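Notas del ponente - Puesta a punto y mantenimiento de la celda de cocina simulada

Charla técnica, sesión de tarde. Empiezo a las 16:10. Tener abierto Semura antes de subir, porque la primera carga de texturas es lenta.

Diapositiva 1. Título
Saludar y decir de dónde vengo: equipo de simulación de Gokirora. Hoy hablo solo de una celda, la que llamamos Skurnia. Un brazo blanco, una pinza de dos dedos y una cocina. Los que vengan buscando resultados de aprendizaje los tienen en la charla siguiente.

Diapositiva 2. Por qué una celda simulada necesita mantenimiento
Pregunta que me hacen siempre. No hay grasa ni correas, de acuerdo. Pero cambian las versiones del motor de física, alguien retoca una malla, alguien mueve la base dos centímetros para que quepa en una toma y no lo apunta. A los tres meses la celda ya es otra. En agosto tuvimos 107 ensayos que hubo que repetir por un desplazamiento de la base que nadie había registrado. Contar esto sin prisa, suele interesar.

Diapositiva 3. Colocar la base
Orden que seguimos:
Fijar primero la cocina y bloquearla. A partir de ahí los muebles no se tocan.
Colocar la base del brazo respecto a una arista del mueble, nunca respecto al origen del mundo.
Comprobar el alcance en la balda alta antes que en la encimera. Si llega arriba con margen en la muñeca, abajo suele llegar.
Guardar la pose de la base en un fichero aparte, con versión.

Aquí explico el caso de la balda. Los codos del brazo sobresalen bastante, y cuando la muñeca sube hacia el armario los tramos inferiores pasan por delante de la encimera y de los cajones. Hay que mirar las colisiones de todo el brazo con los tiradores, que son piezas finas y dan problemas.

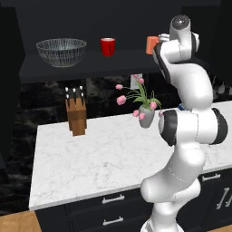 Fig. 1. Prueba de alcance en la balda, con la pinza junto a la taza naranja.

Detenerme un momento en el lado de la mano. Entre la taza y los dedos hay poco espacio, y una vecina mal colocada obliga a replanificar entera la aproximación. Para esta prueba dejamos siempre los mismos objetos en la balda: un cuenco, la taza roja y la naranja. El jarrón de tulipanes de la encimera también tiene su malla de colisión, simplificada. Con la malla original, hoja por hoja, el paso de física se iba a unos 400 milisegundos y no se podía trabajar.

Si preguntan por el cuenco: es transparente y da guerra a la cámara de profundidad simulada. Tema para el café.

Diapositiva 4. Calibrar la pinza
Esto lo hacemos en la encimera de madera, despejada. El procedimiento es corto:
Llevar la pinza sobre la tabla, dedos hacia abajo y ligeramente abiertos, sin nada entre ellos.
Bajar despacio hasta el primer contacto y anotar la altura.
Volver a subir, girar la muñeca y repetir.
Hacemos 9 bajadas por sesión. Si la dispersión crece, se revisa primero el marco de la herramienta y después la malla de los dedos.

Error típico: calibrar con la gravedad de la pinza desactivada y activarla luego. Pasa más de lo que parece. En nuestra lista es la primera casilla.

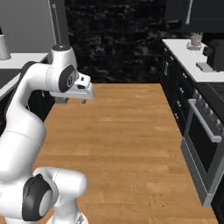
Otra cosa que revisamos en esta fase es el cero de cada articulación. El fichero del brazo trae unos ceros, el controlador supone otros, y la diferencia puede quedar escondida durante semanas si solo se mandan posiciones cartesianas. Mandar una postura articular conocida y leer los ángulos. Dos minutos. Lo hacemos después de cada actualización de Semura, aunque las notas de la versión digan que no afecta a los modelos.

Diapositiva 5. Una reparación
El fallo 301 de nuestro registro. Síntoma: la muñeca temblaba al quedarse quieta en alto, sin tocar nada. Probamos a bajar las ganancias y el temblor se hizo más lento, pero siguió. La causa estaba en dos mallas de la muñeca que se solapaban un poco; el motor las empujaba para separarlas y el controlador las devolvía a su sitio. Se recortó una y se excluyó el par de la comprobación. Enseñar la gráfica de antes y la de después, sin leer los ejes.

Diapositiva 6. Rutina
Antes de cada tanda: cargar la escena limpia, comprobar la pose de la base, una bajada de la pinza, una subida a la balda.
Cada mes: las bajadas completas, ceros, revisión de colisiones.
Con cada versión nueva: todo lo anterior y comparar con el registro guardado en Bangera, que es nuestro repositorio interno.

Si voy mal de tiempo, saltar la diapositiva 5 y pasar directamente a esta.

Diapositiva 7. Preguntas
Tengo preparada la de la fricción de los dedos (respuesta: valor fijo, medido aparte, no se ajusta por tarea). Si preguntan por licencias de los modelos de la cocina, remitir al correo del equipo. Dejar puesta la diapositiva de la rutina mientras contesto, que es la que la gente fotografía.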